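Sorting Loose Wire: An Interview With a Stockroom Lead
May 2, 2019

Fahy is a small repair shop that rebuilds control panels and lighting for older machines. The person who runs its stockroom agreed to talk about one narrow subject, the handling of short lengths of used and leftover wire, on the condition that the article stay on that subject. The conversation took place at the sorting bench and has been shortened.

The shop takes in wire from three directions. Some comes off panels being rebuilt, some is left over from new work, and some arrives in mixed boxes bought from Miswood, a surplus dealer. The mixed boxes are the worst. "A box from them might hold 484 pieces and no two of them the same length," the stockroom lead said. "You can't put that on a shelf. You can't even weigh it and learn anything."

Until last December all of it went into one deep bin. People pulled what they needed from the top and the rest packed down. By the end of the year the bottom layer had to be cut apart. The lead described the loss as mostly time. Copper in short lengths is cheap, but a technician standing over a bin for half an hour is not.

The replacement is a set of shallow plastic baskets with slotted sides, in different colors. Asked why baskets and not drawers, the lead gave two reasons. Drawers catch wire at the back edge when they close, and a basket can be picked up and carried to the person who wants it. The slots also let dust and clipped bits of insulation fall through when the basket is shaken over a trash can.

"Shallow matters more than the color does," the lead said. "If you can see the floor of the basket, you can see what is on it. Once it's two layers deep you are back to the bin."

The colors do have a job. At Fahy the yellow-green basket is for anything that has not been looked at, blue is for thin wire that has been separated but still needs straightening, and pink is for single pieces ready to be coiled and tied. These are house rules, and the lead does not claim they would suit another shop.
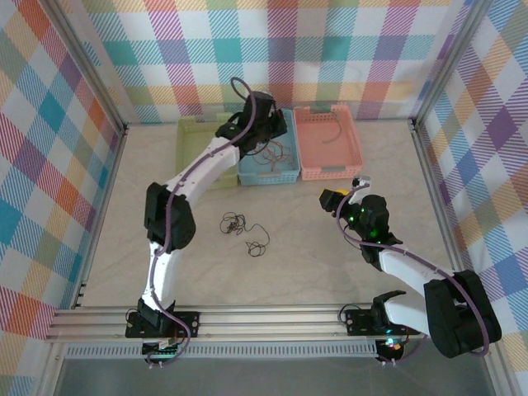
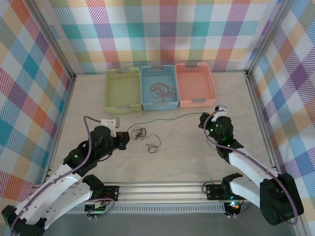
Three baskets, with thin reddish-brown wire in the blue one.

Much of the talk concerned tangles. The common mistake, according to the lead, is to find an end and pull. With thin stranded wire this tightens every loop the end passes through, and the insulation takes a set that never fully comes out. The method used at Fahy is slower at the start. The bundle is laid on a smooth flat surface and opened outward with the fingers until the loops lie side by side. Only then is an end picked out and lifted, a few inches at a time, with the rest left to slide.

"Dark wire goes on a light surface," the lead said. "I used to do this on a black rubber mat. Black cable on a black mat, and I wondered why my eyes hurt."

The smooth surface was also a change. Rubber grips insulation, so the bundle rolls when it should slide. A hard, pale floor or tabletop lets the strands move past each other. Static has not been a problem, though the lead noted that no boards are handled at the same station.

There is a cutoff for how much effort a tangle gets. If it has not opened after 5 minutes, it is cut in two at the tightest point and both halves are treated as new pieces. Anything that ends up shorter than 4 inches goes to scrap. The lead sets these limits by what the shop uses and would change them for a shop that did longer runs.

Coiling is done over the hand for thin wire and around a wooden form for anything stiff. Each coil gets one tie. Two ties look neater on the shelf, but the second has to be cut off as well, and the pieces end up on the floor. The ties come from Kakow in bags of 1000. The lead had tried reusable straps from Hasano and liked them on heavy cord. On thin wire they were wider than the coil.

Labels are an open question. At present a basket gets one label on the rim if it gets one at all, and the coils get none. Gauge is checked with a hand gauge when a coil is taken out. A written tag on every coil has been suggested more than once.

"I would want to see who writes them," the lead said. "A wrong tag is worse than no tag - people stop checking."

The next change under review is a fourth basket, for wire with a connector still attached on one end. Those pieces now travel with the plain wire, and the connectors are what start most of the knots. The lead has the basket already but has not settled where on the bench it should stand.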